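Two-arm bench: where the money has gone and what I'd like next
Progress report to the Gomdale fund, 4/12/23

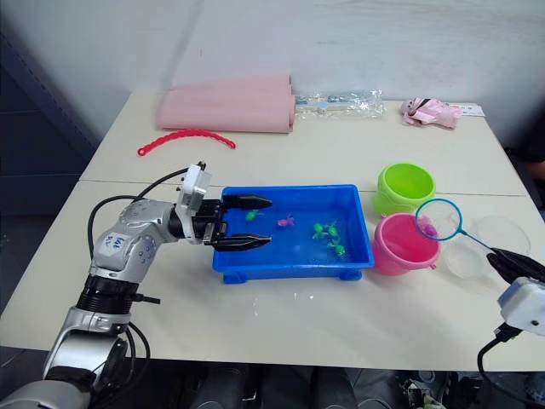 Where we are

Hello both, and thanks for being so patient since August! The fishing task is the one I've been spending most of my time on, and it's the one that has taught me the most about what we should and shouldn't be buying. One arm minds the blue tub and the other works a toy net over the pink bucket, with the little fish floating in shallow water. It looks daft and it cost next to nothing in props, but it asks a lot of the grippers (thin handle, soft mesh, two arms that have to keep out of each other's way).

What we've spent

The big item was the second arm from Maksymiv, at £3,666 including the mount. Cables and spare fingers came to £212, a bit over what I'd pencilled in. Tubs, buckets, nets and fish came out of petty cash, so you won't see them on the sheet. Noman Bajwa has all the receipts at Pralldale if you want them.

What I'd like to buy next

First, splash covers for both wrists. Fillel have quoted £90 for the pair and I'd really like to say yes before we do any more water work. Second, £300 for a proper cable tray under the front table – it's a right tangle of cables and chairs down there and I've caught my foot in it more than once. I'd also swap the net handles for something chunkier, though Nusrat Kiani thinks we should leave them thin and let the arms cope, and I'm coming round to her view.

What I've put off

A third arm. I know it was in the original bid, but the two tables pushed together are as much room as we've got, and I'd sooner keep that money back for repairs. If you're happy to let it roll over into next year, could you drop me a line to say so? Noman needs it in writing before he can move anything.

The Fillel quote runs out at the end of the month, so a yes or no on the covers would be lovely when you get a minute.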